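Clindeck puts two hand-held grippers through their paces in the fridge test

Drokaldale, June – I'm Gisela Hamann, I look after gripper testing at Clindeck, and I get to share the news I've been itching to share: our side-by-side trial of the Zandasach and Bisht finger pads is done, and the results are out today!

We wanted a job that everyone has done at home, so we picked loading a mini fridge. Plates are harder than they look. The rim is thin, the food slides, and with a pair of hand-held grippers you have to get both sides to agree before anything leaves the table. We ran 439 plate moves with 30 people, most of whom had never held a gripper before (my own first go was pretty clumsy, I'll admit).

The peas were my favorite part. Berries sit in a pile and mostly stay there, but a plate of peas tells you right away if one hand is higher than the other. Holding it by the rim with a gripper on each side takes a calm pair of wrists.

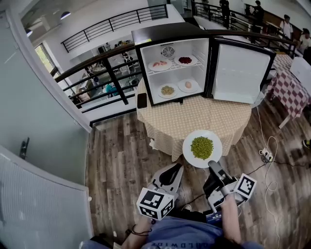
What we found

Both pads did well on flat carries. The Bisht pad was easier for beginners, and people got comfortable with it after about 3 tries. The Zandasach pad was slower to learn but held its angle better on the way to the lower shelf, where there's less room for your knuckles. On the single egg the two came out even – I had money on Zandasach and lost a coffee over it.

We also swapped controllers halfway through. The newer one felt snappier when closing, though several testers asked for a softer stop, and we've passed that along to both makers.

What's next

Drawers and jar lids! The full trial notes and all the scores are free from Clindeck on request. Ask for report 2621, and tell us which pads you'd like to see in the next round.

Press contact: Gisela Hamann, Clindeck, Drokaldale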